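Unaccompanied and work-related parental travel

Work-related parental travel is the regular absence of a parent from the home for paid work that requires one or more nights away. It is usually set apart from long commuting, in which the parent returns each evening, and from migration for work, in which the absence lasts for months or years. Common examples are airline crews, sales staff, consultants, truck drivers and touring performers.

Patterns of absence

Trips tend to follow one of two patterns. In the fixed pattern, the parent leaves and returns on a set schedule, such as 3 nights away each week. In the irregular pattern, trips are assigned at short notice and vary in length. Families on a fixed schedule often build child care, meals and school pickups around it. Those on an irregular one are more likely to depend on relatives, neighbors or paid sitters who can come at short notice.

The Unden scale, used in some family studies courses, sorts households by nights away per year. A parent with fewer than 19 nights is classed as an occasional traveler. The middle band runs up to 32 nights, and anything above that is classed as frequent. The scale has been criticized for leaving out the age of the child and the length of single trips.

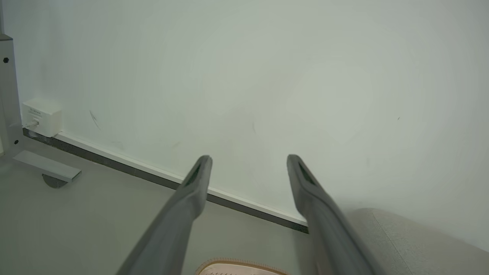
Infants and toddlers

Babies under six months generally accept care from any familiar adult, though feeding can be harder to arrange when a nursing parent is away. Many nursing parents pump and store milk before a trip and keep pumping while traveling to maintain supply. Separation anxiety often appears in the second half of the first year and may last well into the second. A child of this age may cling to the parent before departure or ignore the parent for a short time after the return. Both reactions are considered ordinary.

Toddlers have little sense of dates. Parents commonly mark time by sleeps or meals, or with a paper chain from which one link is removed each day.

School-age children

Older children usually understand why a parent is away but may object to missed events such as birthdays, games and recitals. Some families move the celebration to another day. Others divide the events in advance – one parent attends the spring concert, the other the fall one.

The parent at home

The adult who stays behind takes on the full load of household work, often alongside a job. Farquharson described the "return dip," a day or two of friction after a trip in which the traveling parent is tired and the parent at home expects relief. Eno later argued that the dip is linked to unclear chores more than to distance. An Imitz survey of about 500 households found that bedtime was the task most often named as difficult.

Contact during trips

Video calls are now the usual form of contact. Very young children may lose interest within a minute or become upset when the call ends, and some parents record bedtime stories instead.

Related articles
Separation anxiety
Breast milk storage
Shared parenting
Shift work and family life
Flying with infants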